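Progress report to the Arkgate fund
Household tidying by demonstration, Gilbridge site
Report date: 05/12/2020

1. Where we are

The work in this period moved from the bench to furnished rooms. At the last report we had only recorded demonstrations on a plain worktop, with blocks and empty cartons. We now record in a kitchen with a table, a bin and the sort of rubbish a family leaves after a snack. The set of accepted demonstrations stands at 1823, all of them made with the hand-held grippers.

Remote control has been kept for one task only, opening drawers. Operators found it slow for anything that crumples, and the arm at Bråten was out of use for part of the period while a wrist joint was replaced. The cost of the part was met from the repairs line and no change to the budget is asked for.

2. Clearing the table

The task is simple to state. The person showing it works with a gripper in each hand, picks up what is rubbish and puts it in the bin beside the table. Each gripper carries its own camera, so the recording shows the job from close to where the robot's own fingers would be. No arm is needed in the room, and a new operator can be making usable recordings after 3 short practice sessions.

Soft packaging has taken most of our time. A stiff box can be gripped almost anywhere, but a foil or film packet folds under the pads and may turn as it is lifted. We ask operators to close slowly on packets and to hold them clear of the rim before letting go. Fruit peel is the other hard case, as it comes in every shape and tends to slide on the cloth.

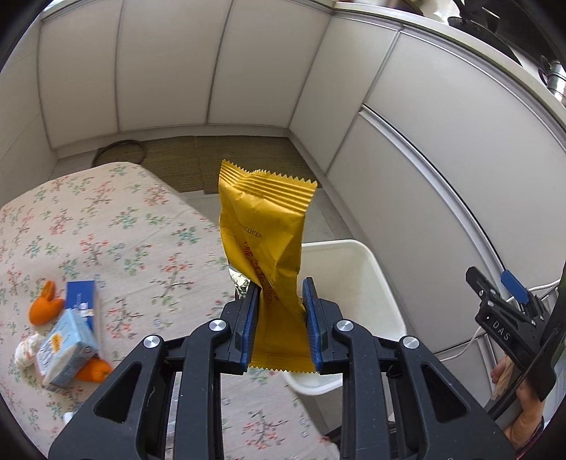
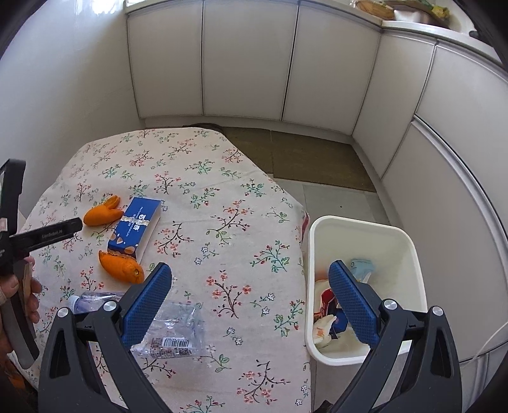 Clearing the table into the bin with hand-held grippers, seen from the gripper camera. First picture: a snack packet held between the pads. Second picture: the gripper open, with a box, orange peel and a plastic bottle on the table.

We changed from a plain cloth to a patterned one part of the way through. The early recordings had taught the model to treat any patch of colour on a white table as something to pick up. With a flowered cloth it has to learn the difference. The first results were worse, as expected, and have since come back to the earlier level.

3. Results on the robot

The model trained on these recordings was tried on the Dandosach arm, 50 runs with a mixed table. It cleared everything in more than half of them. Most of the failures were bottles pushed along the table before the fingers closed, and a few were packets dropped on the rim of the bin. A further 51 recordings were rejected in checking, nearly all for lost tracking when one gripper passed behind the other — we have since moved the tracking markers and the fault is less common.

4. Problems and risks

Checking is still done by eye and is the slowest step. A script that flags lost tracking is written but not yet in daily use.

The blue finger pads wear at the tips. We replace them in pairs and have enough in stock to reach the end of the grant year.

Access to the kitchen is agreed until January. If it is not renewed we would move to the smaller room at Gilbridge, where the bin would have to stand on the other side of the table.

5. Next period

Recording will go on with fuller bins, where the item has to be pushed down after it is dropped. We also plan a first set with dishes left among the rubbish, so that the robot must leave some things where they are. The second payment is requested on the terms already agreed, and the spending sheet is sent separately.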